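Handgreifer Zullix im Test: Lohnt sich die Anschaffung?

Wir planen für den Herbst einen Wäscheroboter und brauchen vorher Greifdaten. Statt gleich einen Arm zu kaufen, haben wir im März zwei Handgreifer von Brirkov bestellt. Budget für die erste Stufe: 3000 Euro, inklusive Ersatzteilen.
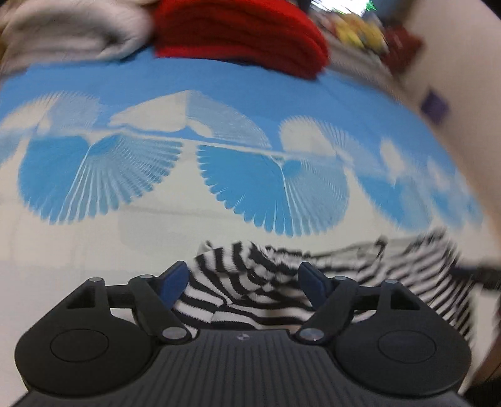 Zullix am gestreiften Stoff, Fingerpads in Dunkelblau.

Die Verarbeitung ist ordentlich. Die Gelenke laufen ohne merkliches Spiel, und nach 55 Minuten wird die Hand müde. Ein Satz Fingerpads kostet 100 Euro, das ist zu viel für ein Verschleißteil. Zhuoran Xue hat bei Yao nach einem Nachbau gefragt, bisher ohne Angebot.

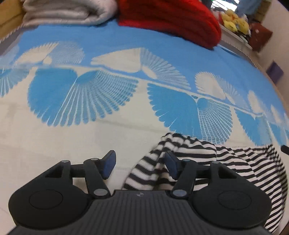 Beim Budget sollte man die Übungsobjekte nicht vergessen. Wir rechnen Textilien als eigenen Posten, getrennt von der Hardware. Gestreifter Stoff auf einem blau-weiß gemusterten Laken ist ein brauchbarer Fall, weil beide Muster Falten werfen und sich trotzdem klar unterscheiden. Einfarbige Handtücher kommen in Stufe zwei dazu.

Für kleine Teams kaufbar. Wer schon den Greifer Clumumside besitzt, kann warten, bis die Pads billiger werden.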